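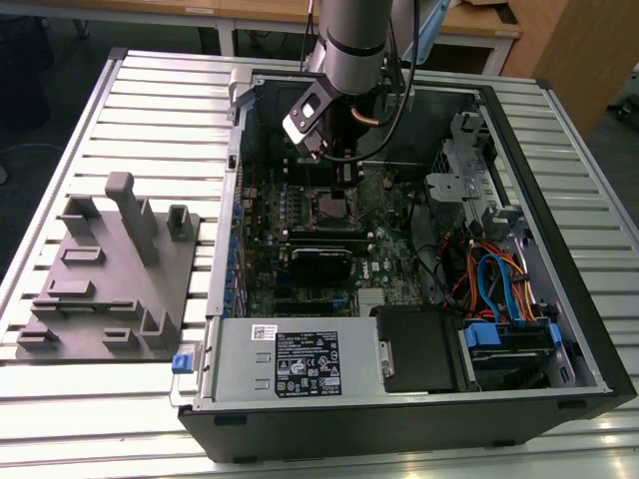

Department of Mechatronic Engineering, Tenetlow Institute
Robots in Service and Repair, Unit Two
Denise Fairclough

Chapter 7: Bench Work and the Limits of Automation

7.1 Why chores are a hard case

A factory welding cell repeats one motion on one part in one position. A repair bench does not. The desktop computer is a useful middle case between the cell and the kitchen sink: the parts are rigid, the fasteners are standardized, and the layout of a given model is known in advance. Against that, memory modules seat with a force that varies from slot to slot, cables take a different shape each time they are moved, and a misjudged press can flex the board.

The Lirkonitz survey, used throughout this chapter, lists 454 household and shop-floor tasks. Its authors judged 258 of them to require contact control finer than position control alone can supply. Loading a dishwasher is on that list, as are folding a fitted sheet and replacing a memory module.

7.2 Sensing close to the work

An overhead view gives the planner the pose of the case and of any fixture beside it. It gives little information about the last few millimetres of travel, where the gripper hides the part it is about to touch. A view from the wrist moves with the tool and

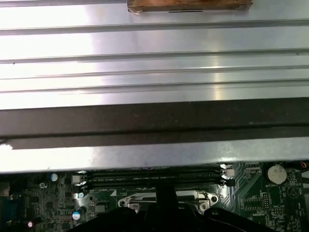 reduces the distance over which calibration error can build up. It also brings its own difficulties. Bare metal reflects unevenly, so that one surface may read as several bands of differing brightness, and the fingers still block some of the target. Edge detectors tuned on matte plastic housings perform poorly under these conditions.

Oakley's rule of thumb, derived in Section 7.5, is that vision should bring the tool to within 2 mm and that force feedback should govern the remainder. Students who worked through the Tedard exercises in Chapter 6 will recognize the guarded move: advance slowly, stop on a force threshold, then search laterally. The threshold must be chosen for the weakest component in the path, commonly the board itself. In the worked problems it is set at 30 N.
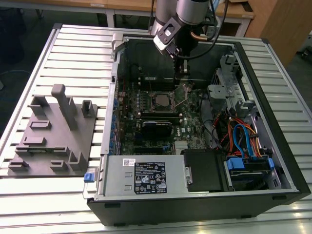 7.3 Measures of readiness

A task is called ready when a machine completes it unattended, at a stated success rate, on units it has not met before. All three conditions must be reported together. By this definition few chores in the survey qualify, and most of those that do involve a single rigid object on a flat surface.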